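Small project for this month: I am putting the tea table in order. It is the pale wooden one with the light grain, and I want to use it again for tea and not as a parking place for letters.

First step was to take everything off and wipe it. I used a soft cloth and very little water, always along the grain. My mother taught me so, and I never tried another way. 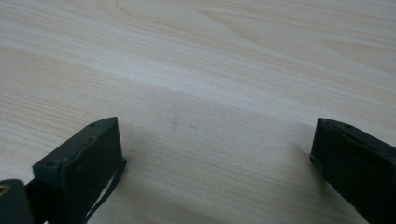 I bought the table secondhand in Matdale, up to 5 years ago I think, when I moved to the small flat. The seller wanted to give me two chairs also, but I had no space in the car.

A gray smudge and a dark dot are still there in the wood. I will try again with a little soap. If they stay, they stay — I can put a cup on them.

Now the tea box. It has a glass lid, the word TEA on the front, and compartments inside. In my home it was never only for tea. Coffee capsules live there too, because the kitchen drawer is full.

My rule from today: one kind of thing in one compartment. Red packets on the left, capsules with the yellow-green lids in the middle. On the right goes all the dark small stuff, and this one is packed very full already.

The middle one is the problem. Between the capsules there is something white and round, and a brown thing like an egg. They must find another home.

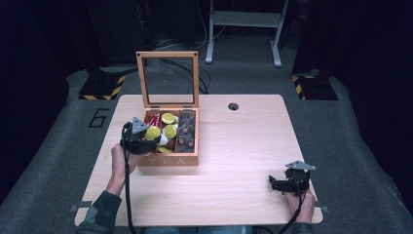
Pruka asks if the coffee will not make the tea smell. I had the same worry, but my packets are wrapped in foil and I never noticed anything. Loose tea I keep in a tin, far from the coffee.

For the tea that does not fit, I ordered a second tin from Hafstein. It should come in 7 days. I will write here if it is the right size — the shelf is quite low.

Until then no new tea for me. I promised this in October also, and then I bought 2 boxes of mint.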